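Soporte > Instalaciones solares > Monitorización e inversores

Ticket 2144 - Inversor Lero sin comunicación con el portal Allidora
Estado: en seguimiento
Abierto: 2022-12-03

Descripción del cliente: cubierta con 23 paneles e inversor Lero. La producción deja de verse en el portal Allidora al caer la tarde y no vuelve al día siguiente. La pantalla del inversor sigue marcando generación normal. No hay avisos de red eléctrica.

Primera revisión, en remoto. El registrador Jedau responde al ping pero no entrega datos. El último paquete válido lleva el código 183, que en el manual corresponde a tiempo de espera agotado en el bus RS485. Se pide al cliente que reinicie el registrador y deje el inversor encendido.

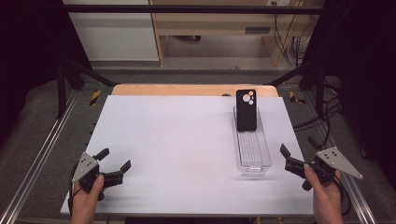

Tras el reinicio entran lecturas durante la mañana y se vuelven a cortar. El código es el mismo. Se descarta el router, porque los demás equipos de la planta Nông salen por la misma línea sin cortes.

Segunda revisión, en planta. El tramo entre inversor y registrador comparte bandeja con el cable de continua de una de las cadenas. La pantalla del cable de datos estaba conectada a tierra en los dos extremos - se deja solo en el lado del registrador. Falta la resistencia de terminación y se coloca.

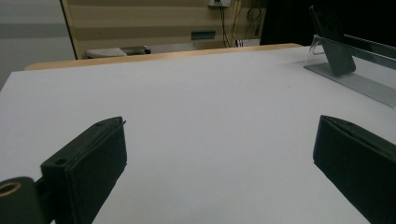 Con esos cambios los cortes bajan, pero no desaparecen. Se revisa la configuración del Jedau: el tiempo de espera estaba en 1000 ms y el intervalo de consulta también, de modo que una respuesta lenta se solapaba con la consulta siguiente. Se sube el intervalo a cinco segundos y se guarda. 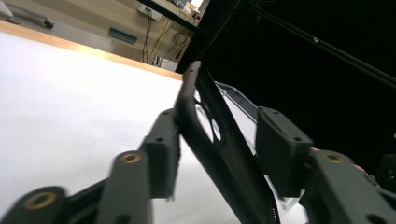 Funda de teléfono negra, sujeta entre los dos dedos de la pinza.

Pendiente:
- Separar el cable de datos de la bandeja de continua (lo hace el instalador).
- Recuperar del inversor los datos que faltan en el portal. La memoria interna los conserva, pero hay que exportarlos a mano.
- Revisar el registro de errores en enero y cerrar si no aparece el 183.

Comentarios (2) | Compartir (0)

Contacto de soporte | Volver arriba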